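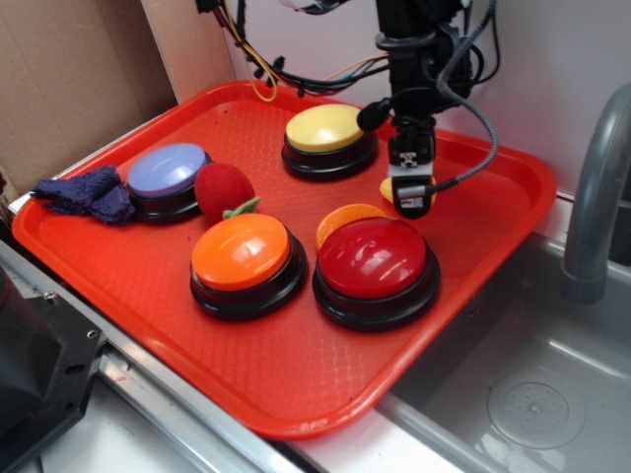

**Drandosberg tray** is a shallow drawer fitted beneath the mesh floor of a beehive to catch whatever falls through it: wax flakes, pollen, the odd leg and, ideally, mites. It was first sold by the Orlandini works at Hemska, a maker of bakery shelving that had no bees and has never been known to regret it.

## Design

The original tray measured 50 cm along its longer side, a figure chosen to suit the bread racks and not any hive then in use. Early buyers were supplied with a small saw. A later model, the Drandosberg 3, fitted most local hives and was accordingly regarded with suspicion.
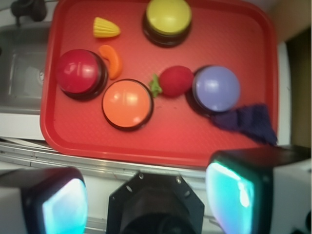 ## Use

The tray is slid in from the back of the hive, left for a few days and then drawn out slowly on a still morning. Haste tends to put the evidence down the keeper's boots. Mites are counted by eye, an activity that explains the popularity of the tray among people who enjoy tax returns. In January there is little to see beyond wax crumbs, whose lines show where the cluster is feeding. 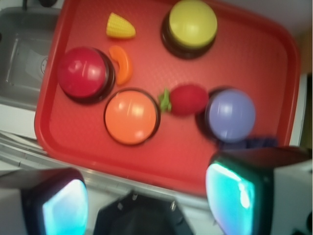 Colour and surface have caused most of the argument. Purists hold that a tray should be white, smooth and greased, so that a brown mite shows up and stays put. Thriftier keepers press kitchenware into service, and a red plastic serving tray like the one shown has the raised rim that the job calls for, though its dimpled floor would give a mite plenty of places to hide. The club's rules allow either, provided the tray goes in level.

## Reception

Orlandini sold 1,072 trays in the first season, of which 64 came back with complaints about the saw. Later versions omit it.

## See also

- Mesh floor
- Mite drop
- Entrance block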